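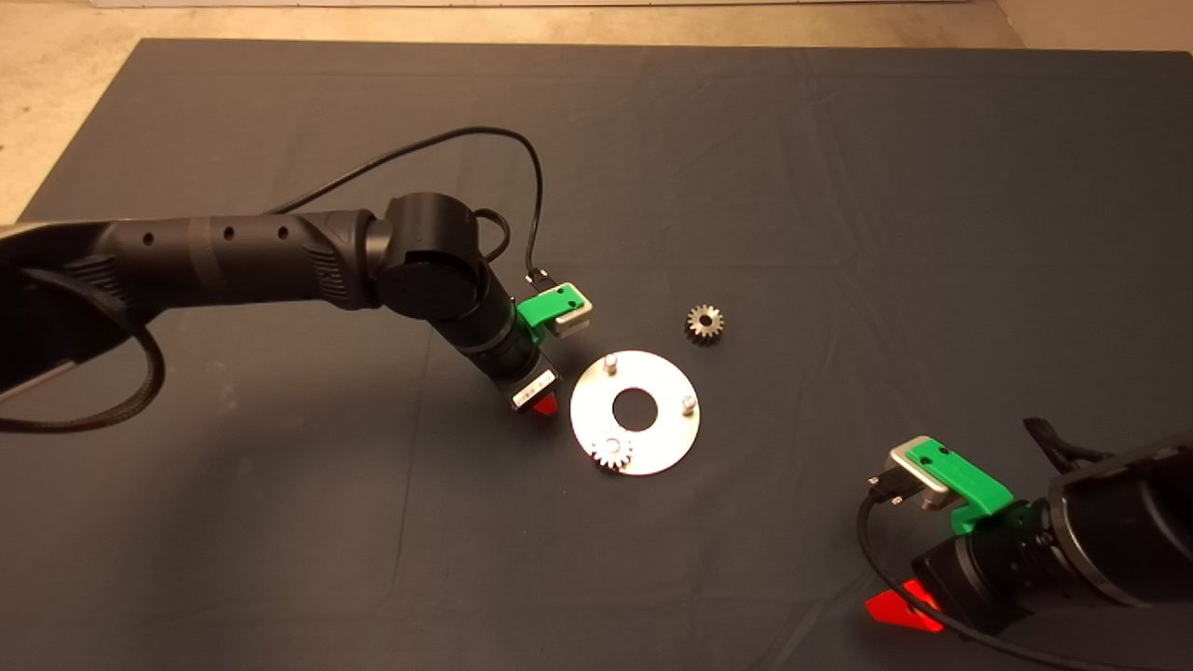 Plate with two pegs, one gear resting on it and a second gear lying apart on the dark gray cloth.

Brurkside Gear and Plate Set: notes for people using the folder

Hello, and thank you for opening this file before the others. I know it is tempting to go straight to the folders, and I usually do that myself, but a few minutes here should save you some puzzling later on.

What this is

The Brurkside set is a collection of short recordings about one small assembly: a flat round plate with a big hole through the middle, upright pegs, and spur gears that are meant to go down over the pegs. The gears have a bore in the center and teeth all the way round the outside. It is the sort of little bench job people were once handed on their first morning in a clockmaking class, and I still think it is a lovely one, because you can see the whole of it at a glance and it still manages to be fiddly.

There are 559 recordings in this version. A recording starts with the parts laid out and ends when the gears are seated or when the attempt was given up. We kept the ones that were given up, and you will find them in the same folders as the rest, with the word "open" in the outcome column.

The parts

Plate: silver metal, shaped like a very large washer. The pegs are short and stand up from the face near the rim. Please don't assume the plate is always turned the same way, as we gave it a spin between recordings and never wrote the angle down (I'm sorry about that, it would have been easy to do).

Gears: small metal spur gears. They don't all have quite the same color, and some look more bronze than silver under our lights. The parts list calls them "light" and "dark" for that reason. These names are only for telling them apart and say nothing about what they are made of.

Cloth: dark gray, spread over the tabletop. We tried the bare table first, back in July, and the gears skated away at the slightest touch. The cloth holds them nicely, but it does crease, and a gear lying on a fold will sit at a tilt. We smoothed it between sessions and left it alone during them, so the creases stay fairly steady within a session and change from one to the next.

How the layouts were chosen

Hryhorii Kostiuk drew up the starting layouts, 66 of them, on squared paper that is now rather soft at the corners. In some, both gears begin on the cloth. In others, one begins on the plate, lying flat or poking out a little past the rim, and has to be brought across to its peg. My favorites are the ones with a gear well off on its own, as there is a good long reach in them and you get to see the part carried over open cloth.

We followed the drawings by eye. If you need exact starting positions you will have to measure them from the recordings, and we would be very glad to have your numbers if you do.

What is in the folders

sessions: the recordings, grouped by the day they were made
layouts: scans of Hryhorii's drawings, with his pencil notes left in
outcomes.csv: one row per recording, with layout number, outcome and remarks
parts.txt: the parts list, with the light and dark names

The remarks column is uneven. Early on we wrote almost nothing, and later we got chatty. "Perched" means a gear ended up sitting on top of its peg without going down. "Wandered" means the plate itself moved on the cloth. A row with no remark simply has no remark, so please don't read it as a clean run.

Known problems

The brightness shifts in session 5, where a window blind was raised partway through. Metal parts catch the light strongly there and the teeth can be hard to make out.

A few outcome rows were typed twice. Wastidgate, our checking script, flags them but does not remove them, so run it first and decide for yourself which one to keep.

The layout numbers skip in two places where drawings were withdrawn. We left the gaps so that older notes would still match.

Related sets

Triltulov uses the same kind of cloth with nuts and bolts in place of gears, and its outcomes file has the same columns, so the two can be read together without much trouble. Gerlach is older and smaller and has no remarks at all.

Last changed

14th October. Corrected the spelling of several remarks and put back the scan of layout 5, which had gone missing from the folder.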